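Unit 2. Surface wear in shared containers
Handout by Aranka Hegyi

In the last unit we looked at how goods move through a small warehouse. Now we look at what they move in. Students often skip this part of the reading, and then they have difficulty with the Zakdale case in January, so please read it before class.

A container is a long-term cost. The purchase price is known on the first day, but the cost of cleaning, repair and replacement comes slowly and is often booked under another name. In the Zakdale case the company owned 131 containers and had written only the purchase price in its budget. Repairs were paid by three different departments — none of them saw the total.

Wear has two main forms. Abrasion is the loss of material or coating where one surface rubs against another. Impact damage comes from single events, for example a dropped load. Abrasion is easier to plan for, as it grows with use. A metal bin with scuffs and scratches over the floor and a worn patch on one wall should be recorded with both places named separately.

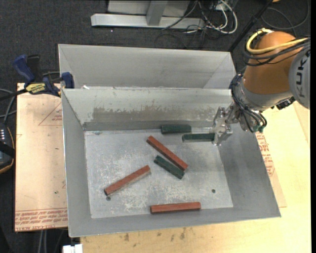
Inspection intervals

Kunena inspects every 14 days and Thammasiri every 27. Compare the two plans and write down which costs are missing in each one. Use the method of Kittipong Jitpraphai from the reader, chapter 2, and bring your table to the seminar. One page is enough.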